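The Warehouse Will See You Now

Every few years somebody decides that the way we buy groceries is broken, and this time it is the turn of the twenty-minute delivery. Addo arrived in Imville last October with a fleet of green scooters, a free bag of coffee for every new customer and a slogan about giving people back their evenings. I have been using it since, mostly to find out where the evenings went.

The promise is easy to test. You open the app, you order eggs, you look at the clock. My eggs have come in 17 minutes and they have come in 50, and the app called both of them "right on time." When I asked the company how it works out its average, I got a cheerful paragraph about customer joy and no number.

What you pay is harder to pin down. A carton of milk costs a little more than it does at the corner store. Then comes a service fee, then a small-order fee, then a tip screen that appears before anyone has done anything. I kept receipts for 32 orders. By the end I had spent roughly 400 dollars on things I could have carried home in a tote bag, and I had thrown out more lettuce than in any other stretch of my adult life.

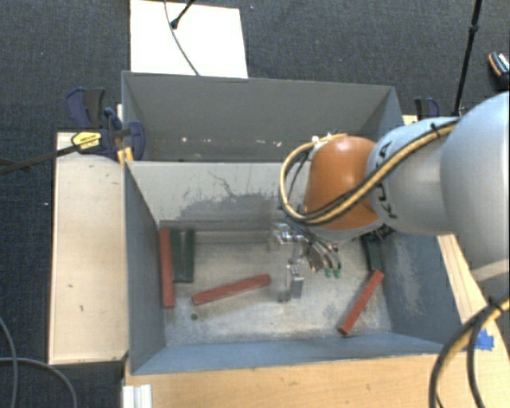 An orange-jointed KUKA arm with its gripper lowered into a gray metal bin.

Fans of the service say I am missing the point. For a parent with a sick kid, or someone who can't manage stairs, a bag at the door is worth a few dollars. Fair enough. But those are not the people in the ads. The ads show healthy adults on couches who have run out of ice cream, and the discounts are aimed squarely at them. Order before noon on a Wednesday, when an older shopper might want a hand, and there is no deal at all.

Then there is the matter of what happens to the street. Driltano, the family grocer on the north side of town, cut its hours this spring. Wondport Market, two blocks down, now closes at six. It would be lazy to blame one app for that, with rents where they are, and I won't. Still, the city gave Addo a break on its lease and gave the grocers a leaflet on "digital readiness." I have read the leaflet. It suggests they get an app.

The company says it has created 248 jobs in the area. I asked how many were full time and was told that riders value flexibility. I asked whether the figure counted people who had signed up and never taken a shift, and I am still waiting to hear.

Last week I walked to Wondport before closing and bought bread, onions and a lemon. The trip took longer than the app would have liked, and the lemon was better than any it has sent me. I haven't deleted my account yet. There is a credit on it that expires at the end of the month, and it can only be used on orders above the minimum.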